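# Vurna (método de demonstração manual)

**Vurna** é o nome que demos a um método de ensinar robôs a pegar objetos a partir de demonstrações feitas à mão, com uma garra portátil de dois dedos e uma câmera montada nela. Escrevo este verbete em primeira pessoa porque participei da coisa toda e porque a wiki do grupo deixa (se alguém quiser passar para a terceira, fique à vontade!).

## Origem

A ideia veio do Barnabás Szénási, que estava cansado de teleoperar um braço só para gravar meia dúzia de exemplos por tarde. Ele montou a primeira garra em junho, com peças que sobraram do projeto Sakora, e eu fiquei com a parte chata: sincronizar o vídeo com a abertura dos dedos. Levei um susto com o tanto que o atraso da câmera atrapalhava – e passei semanas brigando com isso.

## Como funciona

A pessoa segura a garra, leva até o objeto, fecha, move e solta. Cada passagem vira um episódio, e a trajetória sai do próprio vídeo. A política aprende a prever os próximos movimentos e a largura da abertura, tudo no referencial da garra, e assim não precisa saber que braço vai executar depois.

Caixas de papelão impressas dão um trabalho especial. O verniz devolve a luz do teto num ponto branco, e quando a mão anda depressa as letras viram borrão, embora as cores grandes continuem bem separadas. É nessa hora, com as pontas dos dedos já coladas na lateral, que o rastreamento costuma escorregar.

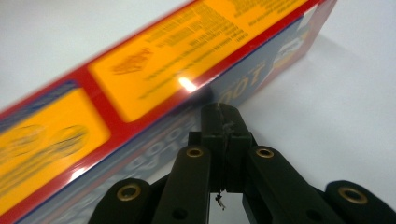 ## Resultados

Treinamos com 333 episódios no conjunto Toprak e avaliamos em 600 tentativas de preensão, com 11 objetos que ficaram fora do treino. O que mais ajudou foi manter no treino os quadros borrados. Eu queria jogar tudo fora, o Barnabás insistiu, e ele tinha razão (já admiti isso em reunião, está em ata).

## Limitações

Mesa branca e lisa oferece poucos pontos para o rastreador se agarrar, então a posição deriva quando o objeto sai de vista. Objetos transparentes continuam ruins. Também não medimos força: a garra sabe quanto abriu e mais nada.

## Ver também

- Gindham, a variante com três dedos
- Toprak, o conjunto de dados
- Calibração do atraso da câmera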